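Unit 5: Lighting a shared workroom

Catalogs like Garside's will tell you that overhead tubes light a room "evenly." Be suspicious of that word. Evenly where? On the floor, on the bench, on the page you are trying to read? The Randason handout claims a row of ceiling fixtures makes desk lamps unnecessary. I have yet to see the measurements.
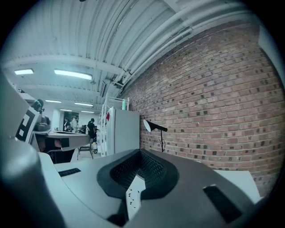

Fig. 7. Ceiling fixtures, with a desk lamp against the brick wall.

Brick is the part the handouts skip. A reddish-brown wall gives back far less light than a white ceiling, so a bench pushed up to it may be dimmer than the plan suggests. A white lampshade helps, but only over a small patch.

For May: read the Rutau chapter, then find one claim in it that you don't believe. Take readings at bench height, with the lamp on and off. If you get exactly 1,000 lux every time, check your meter before you write it up.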